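Seating and Clearance at Small Round Tables in a Shared Dining Area

Project report, Furniture and Interior Design, second year
Authors: Akua Akpalu, Evaristo Bautista
Submitted: June 19, 2023
Project number: 3066

1. Background

The ground-floor dining area at Wellwood is used for meals, group work and informal meetings. It is furnished with round tables of one model, bought when the area was refitted in January. The facilities office asked our course for a short study of how much of each table top is usable once people are seated at it, and whether the same model should be ordered for the second building at Bremwood.

The project was limited to the table top, the floor directly under it and the seats next to it. Lighting, noise and the serving counter were left out. A previous group had already reported on the counter.

2. Aim

The aim was to answer 2 questions:

Is the round top large enough for a seated person to handle a plate of food with both hands while other items remain on the table?

Is the floor area under and beside the table clear enough for feet, bags and cables?

3. Method

We used three sources of information: a tape survey of the room, sessions at the table with a fixed set of items, and a short form filled in by regular users of the area. We received 23 completed forms.

For the sessions, the top was divided into three zones. The near zone is the strip a seated person can reach with the elbows close to the body. The middle zone can be reached with the arms extended. The far zone can be reached only by leaning forward or standing up. The zones were marked on a paper template laid on the table and removed before each session. The boundaries were set from the reach of the shorter of the two authors, so they are on the cautious side.

The item set was kept simple: a plate with one whole vegetable, a bottle, a cup with a straw and a potted plant. The plant was included as many users keep one on the table and do not move it when they sit down. The vegetable was changed between sessions. Long vegetables were preferred to round ones, as they stay where they are put and show more clearly when a plate is too narrow for its contents.

Seats were left where the users had placed them. We did not correct posture.

4. Limits of the method

The form was handed out at midday only, so evening users are not represented. The tape survey covers one bay of the room. The Gedby guideline on dining furniture, which our course uses as a reference, assumes rectangular tables, and its figures for width per person had to be converted to an arc. The conversion is given in the appendix. It overstates the available width slightly for deep plates and should be read with this in mind.

5. Results

5.1 Table top

The near zone was occupied first in every session. Users pulled the plate towards themselves until it stood close to the edge, and worked with their forearms over the edge of the table. The middle zone stayed mostly empty. Several forms mention this empty middle as wasted space, but it was also where users rested a phone or notebook for a moment, and we would not recommend a smaller top on this evidence.

Drinks were placed to one side. On a round top there is no corner to put them in, and a cup at the side is within reach of the elbow of the next person. Five forms reported a spill. Bottles were sometimes laid on their side, mainly when they were nearly finished, and a bottle in this position takes up a longer stretch of the side area than a standing one.

The plant was pushed to the far zone in all sessions where it was moved at all. In that position it does not interfere with eating, but it takes away the place setting of anyone sitting opposite.

The layout from the eggplant session is typical of a table with the near zone in use and the far zone given over to the plant. The plate is a white oval one, with its long side suited to the vegetable. The clear bottle with the red cap lies at the left, next to the cup.

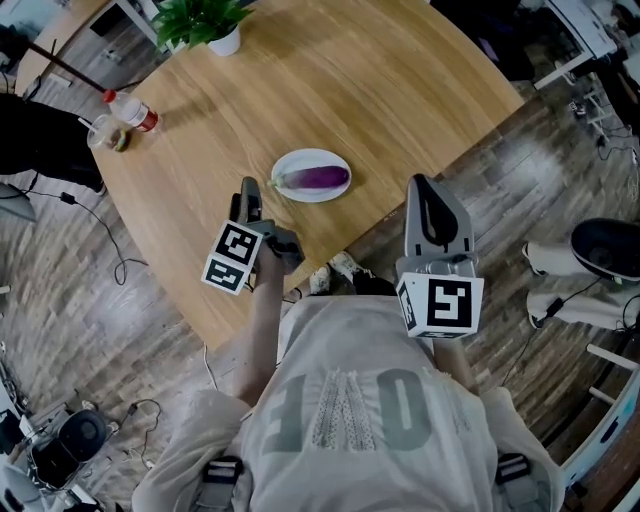
5.2 Floor area

Users sat with their feet just under the near edge of the table. There is enough room for this, and only 2 forms complained of knocked knees. The dark wood-look planks hide dirt well but also hide dark cables. A black cable with a small adapter on this floor is hard to notice for a person carrying a tray, and we consider it the most serious finding of the study - more so than anything on the table top.

Footrests were well liked. With the feet raised, however, a user's legs project further from the seat and narrow the passage beside the table.

6. Discussion

The round model works for one person eating and for two people sharing. With three or more, the drinks at the side and the plant at the far edge use up the space that the extra place settings need. The Medrano range, from which the present tables come, includes a top one size larger on the same base. It would ease the side area, but in the Wellwood room it would reduce the passage between tables below the width we measured as comfortable. Bremwood has wider bays and could take it.

7. Recommendations

Keep the present tables at Wellwood. Order the larger top for Bremwood.

Limit plants to low pots and stand them on the window ledge during meal hours.

Route cables along the wall, or fit a light-coloured cover strip where they cross the floor.

Repeat the user form in the evening before the Bremwood order is placed.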